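Too many mugs, not enough shelf - how do you store yours?

**Gillespie Dow**

I keep buying mugs and now they all live on my butcher-block table. The patterned ones are my favorites, so I don't want them chipped!

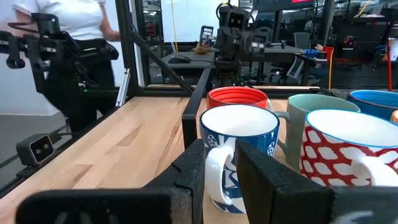 *The blue and white one stays, no matter what.*

Hooks or a shelf?

**Cameron Mowat**

Shelf, if you've got 40 inches of wall. Spread everything out on the table first and pair up the sizes - I did that last November and gave away six.

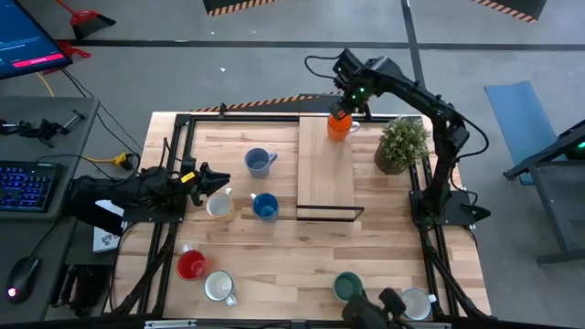

**Munro**

hooks. mine have been up 2 years, no chips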